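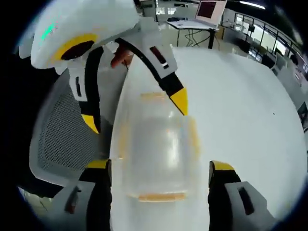 A clear container held between two gripper jaws on a white table.

Zurnholm opens container-handling set, with caveats

Monday, June 1, 2026. Zurnholm today released 720 examples of container handling, gathered with hand-held grippers for its Wumeletti learning system. We make no claim that this is enough.

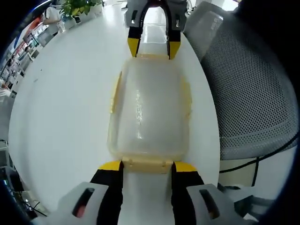 Clear plastic is hard to learn from, and 28 of the examples were thrown out and redone. Our partner Quartey doubts the rest will carry over to other rooms. So do we. Test results are due in October.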